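Print this page | E-mail to a friend

Keeping an old car happy in the shed over winter

My uncle Mostafa kept a lovely old coupe in his garage at Fellton for 30 years, and most of what I know about laying up a classic I learned from passing him spanners. Fill the tank before you park her, so there's less room for damp air, and pump the tyres up a little harder than usual – they do go flat-spotted if she sits too long.

Take the battery out and keep it on a maintenance charger, well away from the little ones. A breathable cotton cover is worth every dollar, but do wash and dry the car first, or you'll be rubbing grit into the paint.

Come February, turn the engine over by hand before you reach for the key. And pack yourself some lunch, dear, as these jobs always run on!
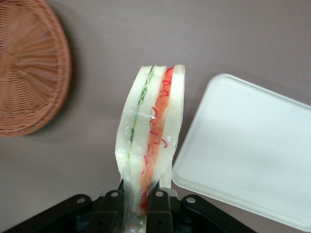

Sandwich with lettuce, wrapped for the shed.

Contact Elsie Cosgrove | © Pirnen Motoring Pages, November 2024 | Back to top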